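Housing and the City, Session 7
Notes to go with the lecture – Rosemarie Hinrichs

Last time we finished with the garden suburbs, and a few of you stayed behind to ask why anybody would give up a yard and a front door of their own to live on the twentieth floor. It's a fair question, and I promised we'd start there, so let's start there.

The short answer is that for a long time people didn't want to. The first tall apartment blocks in Istby were built for families who had very little say in the matter, and you can read the disappointment in the letters they sent to the housing office (there's a thick bundle of them in the reader, and I do hope you'll dip in, because some are wonderfully rude). The elevators were slow, the laundry was in the basement, and the playground was so far down that no parent could call a child in for supper.

Then came Bralludlow Court, and things began to shift. Its architect, Viklund, had grown up in a crowded row house and cared a great deal about where neighbors bump into each other. Every seventh floor was given over to a shared terrace with benches and planting beds, and the corridors were made wide enough that two people with strollers could stop for a chat. There were only four apartments to a landing, so you knew who lived behind each door. All this cost money, of course, and the owners grumbled, but the waiting list grew to 48 households before the roof was on.

I'd like you to compare that with Bornura Tower, which is taller, shinier and a good deal lonelier. It has a pool, a screening room and a parking level for every taste, and yet on the evenings I've visited, the lobby was quiet enough to hear the clock. Whether that's the fault of the building or of the people who buy there – well, we'll argue about it in class, and I look forward to it. 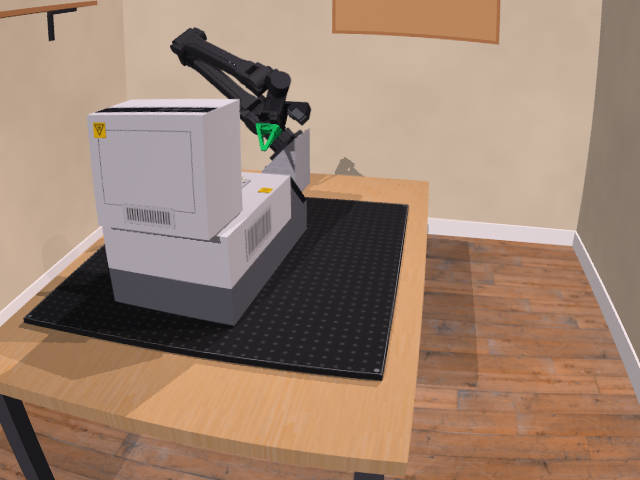

Reading and Preparation

Please read chapter 4 before we meet, and skim chapter 5 if you have the time. The floor plans at the back are small, so it helps to copy them at double size and color in the shared spaces with a pencil.

Bring a rough sketch of the entrance to a building you know well, showing where you'd stop if you met a neighbor. It needn't be pretty. Mine never are, and I've been drawing them for years.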